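The Last Bus to Prindemley

I was the only passenger on the 264 by the time we reached the top of the moor, and I could not have been happier about it. I had the front seat upstairs, a cheese roll, a flask, and a letter in my coat pocket that said I could come and see the bells.

You have to understand how long I'd wanted this. When I was small my gran used to hum a tune while she peeled potatoes, a funny lopsided thing that went up four steps and fell down three, and whenever I asked what it was she said, "That's Prindemley, that is," as though a place could be a tune. I thought she'd made it up. Then last February I was in the library, looking for something else altogether, and there it was in the back of a parish history: a page of numbers in columns, and underneath, "as rung at Prindemley, until the stopping." I hummed the first line right there by the radiators. A man reading the paper gave me a look. Up four, down three!

So, the bus. It came down off the moor in great swinging bends, with the branches slapping the windows, and the driver called up the stairs, "You do know there's nothing here after six?"

"There's bells!" I called back.

"They don't ring," he said.

I knew they didn't ring. That was the whole reason I'd come. The page in the library gave every change but the last, where somebody had spilled something, or a mouse had been at it, and the book had a brown hole the size of a penny. My gran's tune had an ending. I had it in my head, safe as anything. And I'd written to tell them so.

The woman who met me at the stop was wearing a yellow oilskin and she had a torch as long as my arm. She shook my hand very hard. "You're the letter," she said.

"I'm the letter," I said.

We went up through the churchyard in the near dark, with rooks settling over us and the grass soaking my ankles, and she told me about the stopping. There had been a wet autumn and a fever, and the ringers had gone down with it one after another, and when they were well again none of them could agree how the Prindemley tune was meant to end. They quarrelled over it. Brothers stopped speaking. One family moved to Clultelero, over the ridge, and took their version with them, and wouldn't have it rung on any bell but their own. In the end it was easier to ring nothing.

"Over an ending?" I said.

"Over one note," she said, and she unlocked the tower door.

There were 100 steps (it says so on a board at the bottom, in paint so old it's gone to scales). I took them far too quickly and had to stop on a ledge beside a dead jackdaw's nest. But oh, the room at the top! The ropes hung down out of the dark with their woolly grips, red and white and blue, faded to the colours of old sweets. Somebody had swept. There was a bench, and a row of coats on pegs, and people in front of the coats, all of them looking at me.

"We practise tied," said the woman in the oilskin. "Clappers strapped. We've never given that up. We just don't let them speak."

I hadn't known. It wasn't in any book. All those years they had been climbing up there and pulling the ropes and listening to nothing, keeping the pattern in their hands.

"Well, go on," said an old man at the end of the bench. He had a Clultelero scarf on, green and black, and he was gripping his knees. "Let's have it."

My mouth had gone dry as flour. I thought of the kitchen and the potato water and the peelings coming off in one long curl, and I hummed it. Up four, down three. Up four, down three. Round through the middle part, where it dawdles. And then the end, which doesn't go down at all -- it goes up, a single step, and stays there as if it's waiting for you to answer.

Nothing for a bit. Wind in the louvres.

"Up," said the old man. "My mother always said up." And he put his whole face into the scarf.

It took them until 11 to get the straps off, with a lot of shouting through the trapdoor, and somebody went down for a second torch and somebody else for sandwiches. I wasn't allowed a rope, quite rightly. I stood with my back to the wall and my hands flat on the stone. The woman in yellow looked round at the others, said the old words, and pulled.

I felt it before I heard it. The whole tower leaned, very slightly, like a horse shifting its weight, and then the sound came down through the floor and up through my boots, and outside every rook in the valley went up at once. Lights came on below us. A dog started. Along the lane people were opening their doors and standing out on their steps in their slippers. 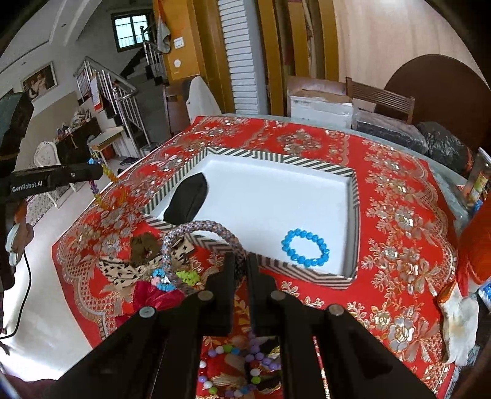 A braided bracelet in lavender, grey and silver beads, over a red tablecloth.

They rang it through twice. On the second go the old man took the last bell himself, and when he reached the step up he held the rope a moment longer than he should have, and let it go.

We stood there with our ears singing. Then, from a long way off, over the ridge, so faint that I thought at first it was only the hum dying in the metal, one bell answered.

"That's ours," said the old man. "That's Clultelero."

"What are they ringing?" I asked.

He held up a finger and we all leaned towards the louvres, sandwiches and all, and listened for the next note.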